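Why Do Drawers Get Stuck?

A drawer is a box that lives inside a bigger box. That is the whole invention. People have been pulling drawers open for a very long time, and for just as long they have been muttering at the ones that won't budge.

The first villain is friction. When two surfaces rub together, tiny bumps on one catch on tiny bumps on the other. Even a surface that feels smooth to your finger looks like a mountain range under a strong microscope. Push harder and the mountains squash together more tightly, so yanking a drawer sideways in a temper makes things worse.

The second villain is the weather. Wood drinks water out of the air. In a sticky August, a wooden drawer swells up like somebody who has had two lunches, and the gap it used to slide through is suddenly too small. Come winter it shrinks again and acts as if nothing happened.

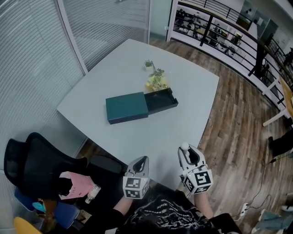 Then there is the crooked pull. If you tug on only one side, the drawer turns a little and its corners dig into the walls. Engineers call this racking. Your grandmother probably calls it something else. Long, narrow drawers put up with crooked pulls quite well, but short, wide ones jam at the first excuse.

So what can you do? Tracey Dobson fixes old furniture in the town of Mevden, and she has freed 494 drawers so far. (Yes, she keeps a list. It takes up a drawer.) Her favorite tool is a plain candle. She takes the drawer out, rubs wax along the runners – the strips it slides on – and puts it back. The wax fills in the valleys between those tiny mountains, and the drawer glides.

You can try this at home with a grown-up and a candle stub. Don't light it. And check the back of the drawer first, where a lost sock may be doing all the jamming by itself.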